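Film Transfers and Home Video > Disc Releases > Marwat (director's cut) frame rate question

torkero_16
Posts: 500
Joined: April 2025

Has anyone measured the running time on the Clarwood disc of Marwat? The case gives the theatrical length. My player reports a shorter program, and the difference is close to four percent, consistent with a 25 fps PAL master that was never slowed back down to 24. The score also sounds sharp in the opening ferry sequence. I don't have the older Sorivby disc to compare.

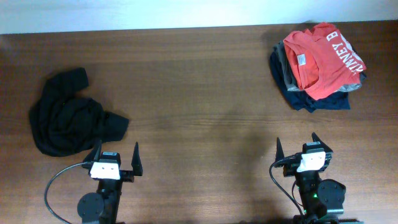

Pitch alone won't settle it. Some PAL masters were pitch corrected, so a normal-sounding score doesn't rule out speedup. What I need is a start and end time for one continuous shot from both discs. The long take in the customs office would work. It has no cuts and no music.

reelchange
Posts: 73

I have both. Customs office take, first frame to last frame:

Sorivby: 4:10
Clarwood: 4:00

That is the 25/24 ratio. The Clarwood is sped up.

Jairo Condori
Posts: 1,024

I disagree with treating that as final. The Sorivby disc is interlaced NTSC with blended fields, and the first frame of that shot is a dissolve on every copy I have checked. Depending on where you call the start, you can be off by a second or more. Use the door closing and the stamp hitting the desk as your marks. Both are hard transients on the audio track and can be read from the waveform.

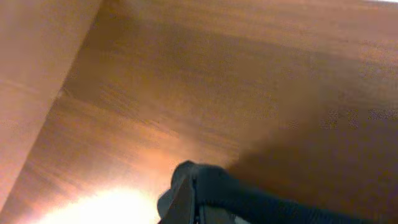

Also, a short total time can come from missing footage. The director's cut was assembled from two sources, and the reel 3 insert is a candidate. Speedup affects every shot by the same ratio. A missing insert affects one place only. Test two shots in different reels before blaming the master.

reelchange

Fair point on the dissolve. Remeasured door to stamp: the ratio is still 25/24 to two decimals. I also checked the lighthouse monologue in the last reel and got the same ratio. All of the reel 3 insert is there.

torkero_16

Thanks. Then it's speedup. Is the audio pitch corrected or not? To me it sounds a bit under a semitone high.

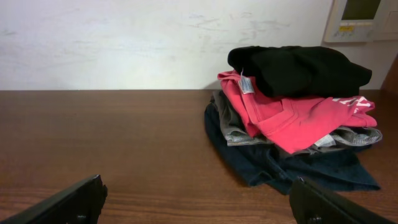
Eleni Mujić
Posts: 500

Not corrected. Uncorrected 25/24 speedup raises pitch by 0.71 of a semitone, and that matches what you are hearing. The dial tone in the phone booth scene is a usable reference if you have a spectrum analyzer. On the Clarwood it reads high by the expected amount.

I would still keep the Clarwood over the Sorivby. The Sorivby is cropped on both sides, the blacks are raised, and the ghosting during pans can't be undone cleanly. Speedup can be undone. Rip the disc, set the video to 24 fps without re-encoding, and resample the audio by 24/25. Don't use a time-stretch filter, because you want the pitch to drop along with the speed.

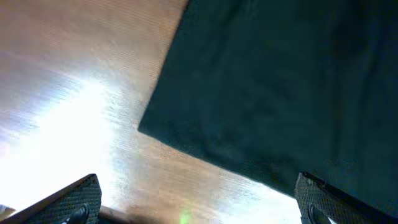
Check subtitles afterward. They have to be scaled by 25/24 as well, or they will appear progressively earlier than the dialogue and be several minutes off by the end.

Jairo Condori

Agreed on the method, not on the preference. The Clarwood has heavy noise reduction. Look at the wool coats in the train station: no texture at all. The Sorivby is soft, but the grain is at least partly there. For a film shot on fast 16 mm stock I would take the ghosting.

Eleni Mujić

The Sorivby "grain" is mostly compression noise. Step through the station shot one frame at a time and the pattern holds still in blocks.

Jairo Condori

In the dark shots, yes. Not in the daylight ones.

torkero_16

Resampled the audio tonight and remuxed at 24. The total now matches the case to within two seconds. The subtitles still need work, I scaled them the wrong direction the first time.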